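Fitting a sink and worktop in an open workshop: where does the waste go?

Posted in Workshops and Outbuildings
Mar 31, 2018

Konrad Leitner

We rent the lower floor of a light industrial unit and want a proper wash-up point out on the floor. At present everybody walks to the toilets to rinse a cup or wash their hands, and the toilets are at the far end of the building behind two fire doors.

The plan is a straight run of white worktop with an inset bowl and a tall swan-neck tap. The cold supply is easy. There is a capped 15 mm pipe nearby and the landlord has agreed in writing that we can use it. The waste is the difficulty. The nearest soil stack is 19 metres away, the floor is a power-floated slab that I am not allowed to cut, and there are desks in regular use between the two points.

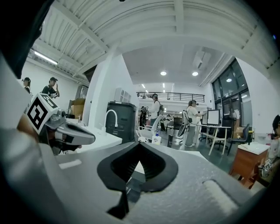 I have looked at two ways of doing it. The first is a gravity waste in 40 mm pipe, boxed in at skirting level. The second is a small pump under the bowl, lifting to ceiling height and then falling to the stack alongside the existing services. The Woster catalogue has a pump listed under 3408 which looks suitable on paper, but the data sheet gives only the maximum lift and says nothing about the horizontal run after it.

Use would be light: hands, mugs, the occasional bucket. No dishwasher. We would like hot water if it can be done without a cylinder.

Is gravity out of the question at that distance? And if it has to be pumped, what should I ask the supplier before ordering?

Sindow

Gravity is out. For a 40 mm waste from a sink you want a fall of at least 18 mm per metre, and the length before you need either a bigger pipe or extra venting is 3 m. Over 19 metres you would lose 342 mm. The trap outlet under a standard base unit is usually not much higher than that once the bowl depth is taken off, so you would be arriving at the stack at floor level or below it. You would also be putting boxing across a walkway, and a chair castor will find it.

Pumped, then. Points to settle before you order:

Lift and run together. Ask for the curve, or at least a table with the horizontal distance at your lift. Each bend costs you something as well, so count them on the drawing. Use two 45s in place of a 90 wherever there is room.

Water temperature. Some small pumps are rated only for warm water and will trip on a bucket of hot. If you fit a heater, check the continuous figure and not the short-term one.

Discharge pipe. Solvent weld, not push-fit, on the pressure side. Go up vertically straight from the pump with no horizontal section before the rise. Once at the top, fall it continuously to the stack, 1 in 100 as a minimum, clipped often enough that it cannot sag. Steeper is better if the ducts allow.

Siphoning. A long drop at the far end can pull the pump chamber and the trap dry. Fit an air admittance valve at the high point and leave it accessible.

Electrical supply. Fused spur, unswitched, on an RCD. It should not be on a socket that somebody can borrow.

For hot water, a 10 litre unvented heater under the worktop would do for that level of use. It needs an expansion arrangement and the relief discharge has to go somewhere safe, which is awkward with no floor drain. An open-outlet heater avoids most of this but needs its own matching tap, so decide before you buy the swan-neck one.

Show the building control officer the drawing first. Ours wanted it and took two weeks to reply.

Tapia

we did ours with a pump, fine for years. only trouble is noise. its loud when it kicks in and if you have people at desks close by they will moan. put it on a rubber mat and dont let the pipe touch the side of the cupboard

Somisov

Agree with Sindow on most of it. Two additions.

Leave the pump where you can lift it out. Ours was built in behind the back panel of the base unit, and changing the float switch meant taking out the bowl. A removable panel 120 mm wider than the pump body would have saved a day.

Fit a fine strainer in the bowl and keep a bin within reach of the worktop. Tea leaves and coffee grounds settle in the chamber and hold the float up. Anything with plaster, resin or paint in it should never go down a pumped waste, so put a notice on the wall above the tap.

I would also fit an isolating valve on the cold feed at the capped end as well as under the bowl. Then the whole run can be drained if the unit is left unheated after October.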